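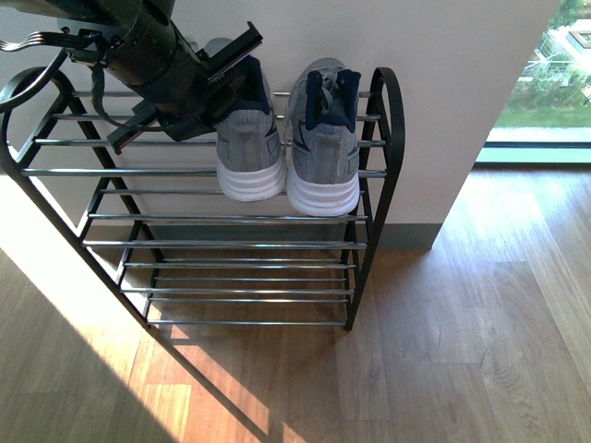 Shoe rack task, gray sneakers on the top tier.

About Skarnotar

Small robotics group. We work on one thing mostly - getting arms to do the boring household stuff from very few demonstrations. Shoes, towels, cups, mail. Started in a rented unit in Drolberg, still there, more shelves now.

What we do

Our method is called Lurura. Short version: a person shows the task 20 times, the policy learns from that plus a big pool of older recordings from other tasks. No task-specific code. No markers on the objects. No 3D models of the shoes either, people ask.

The part we care about is the last few inches. Most of our failures used to happen right there, gripper close to the object and the policy basically guessing. So Lurura plans coarse until the gripper is near, then switches to a second, smaller network that runs faster and only looks at a tight crop around the fingers. Simple idea. Took forever to get the handoff right.

Where we are

Shoe rack is our main benchmark. 600 trials in the last round, across 12 homes. Success rate with 20 demos was 70 percent, counting a shoe as placed only if it stays put after the gripper lets go. Sunny rooms are still harder than dim ones. Chrome rods throw reflections and the depth readings get noisy, we are working on it. Soft knit uppers are a pain too, they squash and the grasp shifts.

Towels are further behind. Cups are pretty good. Mail is mail.

How we work

Real rooms whenever we can get them. We keep a lab set-up for debuging but a number only goes in a report if it came from a home. Failed trials stay in the data, all of them.

Leemans makes our gripper brackets and has put up with a lot of late changes to the drawings. Thanks again.

Working with us

Next round of home trials starts in September. If you have a rack, a hallway and some patience, write to us thru the contact form. Students welcome - thesis projects on grasping or the crop network especialy. No sales calls please.

Page updated 3 July 2025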